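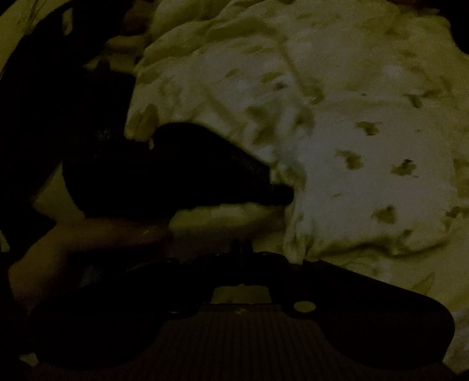 Comment ranger une manette qu'on n'utilise qu'une ou deux fois par mois ? Batterie à moitié chargée, câble débranché, à plat dans un tiroir sec, sans rien qui appuie sur les sticks.

J'ai repris le sujet en décembre, après avoir retrouvé une de mes manettes complètement déchargée au fond d'un sac. Tension mesurée aux bornes de la cellule : trop basse pour que le chargeur accepte de démarrer. Cellule remplacée, vis remises, une heure de perdue.

Depuis, je tiens un petit tableau. Capacité relevée sur la cellule neuve : 1369 mAh. Sur l'ancienne, après une recharge forcée à très faible courant : 331 mAh. Je ne l'ai pas remontée, elle est partie au bac de collecte.

Côté sticks, le problème est mécanique. Un stick maintenu en butée pendant des semaines (manette coincée sous un livre, sac trop serré) revient moins bien au centre. Tae-yang Nam, qui m'a prêté son banc de mesure, relève la dérive au repos avant et après stockage. Sur mes deux exemplaires, l'écart restait dans la zone morte par défaut, sauf pour l'axe horizontal gauche de la plus ancienne. J'ai élargi la zone morte dans le pilote et laissé le potentiomètre en place.

Nettoyage : chiffon microfibre légèrement humide sur la coque, cure-dent en bois dans les jointures, alcool isopropylique sur coton-tige autour de la base des sticks. Les surfaces striées retiennent le gras de la peau ; une brosse à dents souple passée dans le sens des rainures suffit. Pas de bombe d'air à l'envers, le propulseur liquide laisse des traces blanches sur les plastiques mats.

Reste l'usage au lit, que je pratique comme tout le monde. La couette produit des peluches, qui se logent dans les interstices des gâchettes et dans le connecteur. Je contrôle le port à la lampe avant de brancher. Mi-kyung Sung met un bouchon en silicone sur le sien, je n'ai pas essayé.

Prochaine mesure de capacité au printemps, même chargeur, même courant de décharge. J'ajouterai la ligne au tableau.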